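Avness vase pair, matte off-white ceramic

Set of 2 vases
Brand: Prunero
Item no. 138
Availability: in stock

The Avness set consists of two ceramic vases in the same off-white color, made to stand together on a table or a shelf. One is an open, tapered vase with a thick rounded lip. It is narrow at the base and becomes a little wider toward the top, so a bunch of tulips can open freely in it. The other has the form of a bottle, with sloping shoulders, a short neck and a small flared lip. It is suitable for one stem or a dry branch.

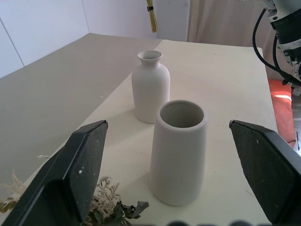
The outside is matte and feels slightly rough in the hand, similar to fine paper. Inside, both vases are glazed and hold water. The tapered vase takes nearly 400 ml and the bottle takes 200 ml. Please put a felt pad under the base if your table is delicate.

Care: wash by hand with warm water and a soft brush. Dark fruit juice or coffee can leave a mark on the matte surface, so wipe it soon. Do not use in the dishwasher.

The form was drawn by Melaniia Fedoruk. Small differences in tone between two vases are normal for this material and are not accepted as a defect.

Delivery: both vases are packed in one carton with paper filling. New stock is expected in September. For larger orders for restaurants and hotels, please write to Solomiia Pavliuk in our sales office.

See also: Koval bowl, Cetex candle holder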